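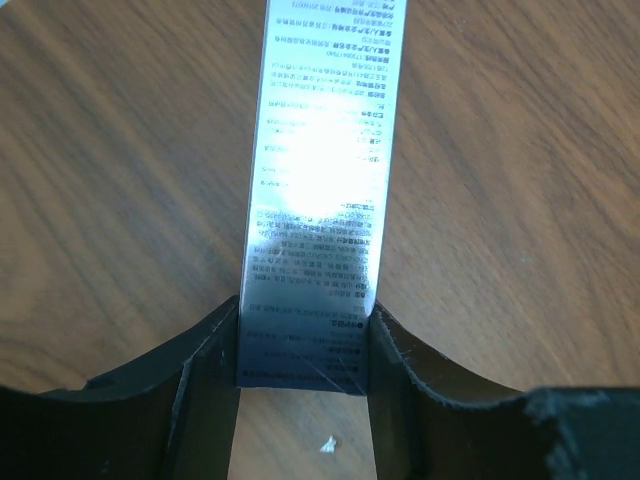

Wrist cam, label strip in the fingers, glare and all

grunico_fan
So pleased with this! I've been rebuilding the grasp side of our label sorting cell on Clarnia and it now picks the strip from the wrist view alone, no overhead camera. The tilt estimate comes from the two long edges of the strip, which stand out nicely against the wood. I fit a line to each, take the mean angle and pass that to the planner as the approach yaw. Loop runs at 15 Hz on the little board and I haven't touched the gains in days.

Next job is reading the text while it's held. Has anyone done OCR straight off the wrist stream?

T_To
Lovely clean edges on that. The OCR is going to hurt though. Your print is upside down and the glare is sitting right on the upper middle of the strip. I'd rotate first and then look at what's left.

pelmet
Why read it in the hand at all? Put it down under a fixed camera with a proper diffuse light and read it there. You're making the arm do the lighting's job.

grunico_fan
Because putting it down costs me a second grasp, and thin strips are horrible to pick twice. Rotation is easy, I already have the angle, so it's one more flip on the crop.

T_To
I'm with grunico_fan. We do it in hand on the Zevus arm. Trick is to roll the wrist a few degrees between grabs so the patch of glare moves over the print, then merge. We take 5 views, darkest pixel wins after alignment. It's crude and I love it.

pelmet
Darkest pixel will drag in the shadow from the fingers. Look at the bottom of the strip, it's already bluish grey down there. And there are creases or scratches across it that will come through as strokes.

T_To
Fair point, I should have said we normalise each view first (local mean, big window). Creases still get through now and then. Thoa, by the way, we've met on the Dai planner thread.

oanhv
Oanh Vũ here, I wrote the crop stage for Dai. Two things. Don't run detection on the whole picture, wood grain gives you lovely false text lines. Mask to the strip polygon you already have from the edge fit. Second, keep per-line confidence and only ask for another view where a line scores badly. Our test set was 1,125 crops and most of them never needed a third look.

grunico_fan
Per-line confidence is brilliant, thank you! So the planner gets a "which bit is washed out" signal and picks the roll direction from that? I can hang that off the existing yaw node.

oanhv
Yes, exactly that. Cap it at 4 moves or it'll sit there wiggling.

pelmet
Still say a lamp is cheaper. But post the merge results, I'd like to be wrong.

grunico_fan
Will do, starting on the mask tonight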